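Tomoyo Matsuda
2018-09-22

Chapter 3
Washing Bags, Nets and Other Small Textile Goods

Before you begin

In the first two chapters we studied the sorting of laundry and the reading of care labels. A student who has finished those chapters can take a mixed load, divide it by color and fiber, and choose a temperature. This chapter goes to a smaller subject, and many students are surprised that it has a chapter of its own. It is about the bag that holds the laundry inside the machine.

I started to teach household textile care at the evening school in Clivden, and in my first course I gave the washing bag only a few minutes. I said, "Put the delicate things in a bag," and I continued to the next topic. Then the students brought me their damaged clothes. There was a knitted vest with a pulled loop as long as a finger. There was a pair of tights tied around the sleeve of a work shirt so tightly that we had to cut it. In almost every case the student told me that a bag had been used. The bag was too full, or the mesh was wrong for the garment, or the zipper had opened during the spin. After that course I wrote the first version of this chapter.

At the end of the chapter you should be able to do these things:

Choose a bag by its mesh, its size and its closure.
Fill a bag so that the garment can still move in the water.
Close the bag so that it stays closed.
Inspect, clean, dry and fold the bag after use.
Decide when a bag should be repaired and when it should be thrown away.

You will need two washing bags for the exercises, one with a fine mesh and one with a coarse mesh. They do not have to be new. An old bag is in some ways better for study, for it shows you where the wear begins.

3.1 What a washing bag does

A washing machine cleans by three means: water, detergent and movement. The first two pass through a mesh bag easily. The third is changed by it. Inside the bag a garment is still lifted and dropped with the drum, but it cannot wrap around other garments, and it does not rub directly on the metal or on the teeth of somebody's jacket zipper. The rubbing that remains is between the garment and the bag, and between the garment and itself.

This has a cost. A garment in a bag is moved less, so it is cleaned less. A heavily stained collar should be treated by hand before it goes into the bag. Students often ask if they can simply add more detergent. Please do not do this. The extra detergent is difficult to rinse out through the mesh, and it stays in the folds of the garment.

A bag also has a second purpose, which is to keep small things together. Baby socks, fabric masks, cleaning cloths for eyeglasses and the removable straps of bras all belong in a bag, even when the fabric itself is strong. The reason is only that they are small and we want to find them again.

3.2 The parts of the bag

A simple bag has three parts: the mesh, the seams and the closure. We will take them in this order.

The mesh. Textile manufacturers have many names for their meshes, and the names are different from one firm to another. In this book I use only "coarse," "fine" and "double." In a coarse mesh you can see each opening easily at arm's length. It lets water pass quickly and is right for shirts, light sweaters with a flat surface and children's clothes. In a fine mesh the openings are small, and they may be round, square, or long like little cuts. It is right for tights, lace and anything with hooks, because a hook cannot easily come through. A double mesh has two layers with air between them, and it is used for bags which keep their own shape.

To test a mesh, put your hand inside the bag and spread your fingers. Look for a place where the openings are larger than their neighbors. Then move the fabric slowly over a table of a darker color than the mesh. The table shows through the openings, and a thin place will look darker than the rest. It is a very old method, and my mother used it for curtains.

The seams. Turn the bag inside out and look at the edges. On a good bag the cut edge of the mesh is covered with a narrow tape or is folded back and sewn down. On a cheap bag the cut edge is free, and short threads come out of it after some washes. These threads are not dangerous for the machine, but they stick to dark clothes and they are a sign that the seam will open. The corners need special attention. A corner takes the weight of the wet garment each time the drum turns, and it is also the part we hold when we pull the bag out.

The closure. Most bags close with a zipper, some with a cord. The cord is acceptable for socks. For all other things I recommend the zipper. The slider should run without a jump from one end to the other, and at the closed end there should be a small elastic cover, sometimes called a garage, where the slider is parked. If your bag has no cover, you can sew a short loop of elastic and put the slider under it.

Open and close the zipper a few times while the bag is empty. If the mesh is caught between the teeth, do not pull the slider forward. Hold the tape flat with one hand, pull the mesh gently to the side with the other hand, and move the slider back.

A white bag with a gray zipper, lying on a wooden surface, is shown below. Look at the small slits and dots of the mesh, and at the soft creases above and below the zipper tape. Creases of this kind should be smoothed with the palm before the bag is folded.
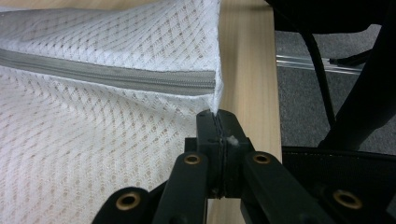
3.3 Filling and closing the bag

The most common mistake is to fill the bag too much. When the garment is inside and the zipper is closed, you should be able to take a fold of empty mesh in your hand. If the mesh is tight like the skin of a sausage, take something out. On the other side, one thin blouse in a very large bag will travel to a corner and become a ball. Then you can fold the empty part of the bag over and fasten it with a cloth ribbon — never with a metal pin.

Prepare the garment first. Close its hooks and buttons. Turn it inside out if the outer side has a print, a pile or small decorations. Fold it one time or two times, so that it is a little smaller than the bag, and lay it in flat. Put one color in one bag. It is true that the water is shared by the whole drum, but two garments pressed together in a bag touch each other for the whole program, and the color passes more easily.

Then close the zipper completely and park the slider under its cover. In my class in April the students kept a record of every bag they washed at home. They recorded 221 washes, and in 27 of them the bag was found open or partly open at the end. When we looked at the notes together, we saw that most of these bags had no elastic cover, or had one which was not used.

Bags should not be the only load. One heavy wet bag in an empty drum makes the machine shake during the spin. Add a few towels of a similar color, or wash the bags with an ordinary light load.

3.4 After the wash

Take the bag out by its middle and not by a corner. Open it at once and remove the garment, for a garment that dries in the bag keeps all its folds. Turn the empty bag inside out and shake it over a sink or a waste basket. Lint collects in the seams and along the zipper tape, and it can be removed with a dry toothbrush.

Hang the bag by the zipper tape, with the zipper open, until it is dry. Most bags are made of polyester and dry quickly. They do not like high heat, and in this course we do not put them in the tumble dryer, even when the label permits it.

For folding, lay the dry bag flat with the zipper on the upper side and the slider at the closed end. Pull the corners out to their full shape. Smooth the mesh from the zipper toward the edges. Fold the bag in half along the zipper, and then in half again across it. A zipper folded sharply in the same place every time will become weak there, so change the place of the second fold now and then.

3.5 Repair or replace

A small hole in a coarse mesh can be closed with a few stitches of polyester thread. Cotton thread is softer but it breaks sooner. A hole in a fine mesh is more difficult, and the stitches often make a new hole next to the old one. If the hole is near a seam, you can sew a new seam inside the old one and the bag will only become a little smaller.

Replace the bag when the teeth of the zipper open behind the slider, when the mesh has become hard or yellow, or when more than 3 repairs have been made on the same side. An old bag may still serve in the cupboard, for example to keep clothespins or onions together.

Words to learn in this chapter

Mesh: a fabric with regular openings.
Slider: the part of a zipper that moves and joins the teeth.
Zipper tape: the flat woven strip on each side of the teeth.
Garage: a small cover, usually elastic, for the parked slider.
Lint: short loose fibers that come from textiles in use or in washing.

Preparation for the first exercise

Bring your two bags to the table, dry and empty. Turn both of them inside out and write in your notebook how the cut edges are finished, where you find lint, and whether each slider runs the full length of its zipper. Leave half a page free under your notes. You will use it again in Exercise 2, after both bags have been washed at 60 degrees with a load of towels.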